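8 de junho de 2019, por Redação do Ateliê Drallell
Arquivado em: Oportunidades > Costura e consertos

Gente, estamos procurando mais uma pessoa para a nossa bancada de consertos! Se você costura bem, tem paciência com peça velha e não torce o nariz para bolinha de fleece, continue lendo que a conversa é com você.

Eu toco o Drallell desde a época em que ele era uma máquina só, encostada na janela da cozinha, e agora o inverno chegou e não estou dando conta. É manta, moletom, casaco, saco de dormir, tudo junto, e o pessoal do Prakier (o brechó aqui do lado) ainda manda uma sacola por semana com barra descosturada e bolso furado.
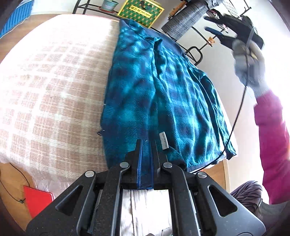
A vaga é de meio período, 30 horas por semana, com horário que a gente combina juntas. Se você tem filho na escola ou faz curso à noite, dá para encaixar, eu mesma saio cedo quando preciso. O contrato vai até outubro, e se o movimento continuar eu quero muito renovar. A passagem é por nossa conta, e tem também um adicional de R$ 500 por mês nos meses de frio, que são os mais puxados.

No dia a dia você vai trocar zíper (muito zíper!), refazer viés, fechar costura lateral e conversar com cliente que chega achando que a peça não tem mais jeito. Usamos duas máquinas retas e uma overloque Staltar que é ótima, mas tem um temperamento... eu ensino os macetes. Quem nunca mexeu com overloque pode se candidatar do mesmo jeito, desde que se vire bem na reta.

Preciso que você tenha pelo menos dois anos de costura, e vale em casa, em confecção, com a avó, onde for. Diploma eu não peço. Se souber cerzir à mão, me conta logo na primeira linha da mensagem, porque vou ficar felicíssima.

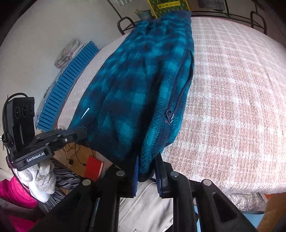

Fleece em azul-petróleo e marinho, com zíper comprido e viés fininho.

O teste é pago e dura uma tarde: você conserta uma peça do começo ao fim, toma um café comigo e a gente vê se combina. Traga a sua tesoura, se for apegada a ela como eu sou à minha.

Para se inscrever, passe no balcão da Galeria Leung e deixe um bilhete com seu nome, telefone e um parágrafo contando qual foi o conserto mais difícil que você já fez. Foto ajuda, currículo bonito é opcional. Respondo todo mundo, só demoro um pouquinho quando a fila aperta.

Última atualização: vaga ainda aberta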